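Does a small importer need an origin declaration for every shipment?

Custódio Torres
I buy kitchen goods from a supplier in Kurnby, usually in boxes worth less than 500 euros. In March the customs office asked me for a declaration of origin, and before they never did. Is this a new rule, or did I only have luck until now?

Zulmira Loureiro
It depends on the trade agreement and the value. If you want the lower duty, you must show origin. Many agreements accept a sentence on the invoice for small consignments — but the wording must be exact, so copy it from the text of the agreement. 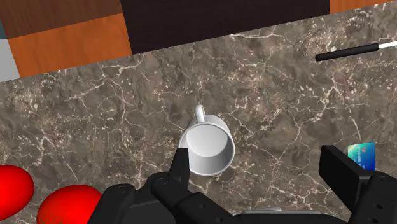
Brown countertop with pale veins, computer rendering

Ask your supplier also where the goods are made. Sold from Kurnby does not mean made in Kurnby.

Fomine
I just pay the full duty, is less work. For 200 euros of goods I don't care.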